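Search jobs Keyword or location Go

September
Posted by Zenico Recruitment Office

Garment Folding Assistants – Pickering Site

Zenico invites applications for the position of Garment Folding Assistant at its clothing reuse center in Pickering. The center sorts, folds and packs donated clothing for shops in Isedport and Drudanley. There are 9 part-time positions, each for 18 hours per week.

Assistants work standing at a table. They smooth and fold shirts, shorts, pants and children's wear to a set size, fasten buttons, and set aside any item that needs repair. Training is given during the first 24 hours of paid work.
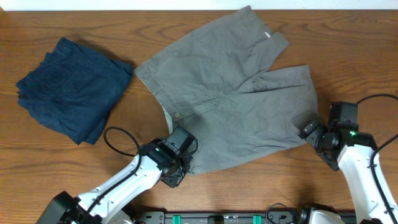

Gray shorts to be folded, with a folded navy item at left.

Applicants must be able to stand for long periods and to lift full cartons with a partner. Previous experience in a laundry, shop or stockroom is welcome – it is not required. Shifts begin at 7:30 a.m., and one Saturday shift per month is expected of all staff.

To apply, send a short letter and the names of two references to the Recruitment Office, quoting job number 182. Selected applicants will be asked to complete a short folding exercise at the interview.

Contact Zenico | Copyright Zenico, all rights reserved | Back to top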